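From: Lihua Dai
To: Nesville Consumer Health list
Subject: Re: Comment period on sodium shelf labels

Gopinath Pai wrote:

> Members at the Prurlow end of the county have asked whether the proposed
> shelf labels would apply to small grocers as well as to the chains. Several
> of them have read the draft and come to opposite conclusions. Could the
> policy office clarify before the Sunday meeting? I would also like to know
> whether the 600 milligram threshold refers to a serving or to the whole
> package.
>
> Gopinath

Dear Gopinath and members,

Thank you for the inquiry. The draft rule covers any store that offers more than 430 packaged food items for sale, regardless of ownership. Most convenience stores in Prurlow would fall below that number, but the two larger independent grocers would not. The confusion appears to come from section 2, where an earlier definition based on floor space was left in the text. Hafiz Entili has notified the county health department of the conflict and has been told that it will be corrected.

The threshold of 600 milligrams applies to a single serving as stated on the manufacturer's nutrition panel. Canned soups, frozen dinners and some bread products would be affected. Fresh produce, bulk grains and items prepared in the store are exempt and would carry no shelf label of any kind.
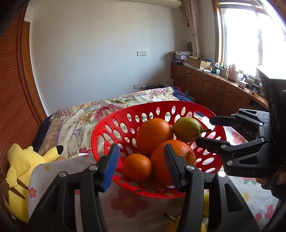 Oranges and a lemon in a red fruit basket. Whole fruit is exempt under the draft.

The department has received 288 written comments to date. Retailers have objected chiefly to the cost of replacing labels whenever a product is reformulated. Our own position, adopted in March, supports the rule but asks for a longer compliance period for independent stores and for wording that does not suggest that an unlabeled product is low in sodium. Jinfeng Ren prepared the supporting analysis, and copies may be requested from the policy office.

Members who wish to comment individually should write in their own words and state whether they live or operate a business in the county. Comments sent to this list are not forwarded to the department. Cuiping Jiang will present the corrected text at the Sunday meeting and will take questions on enforcement, which I have not addressed in this message.

Sincerely,

Lihua Dai
Policy Office
Nesville Consumer Health Association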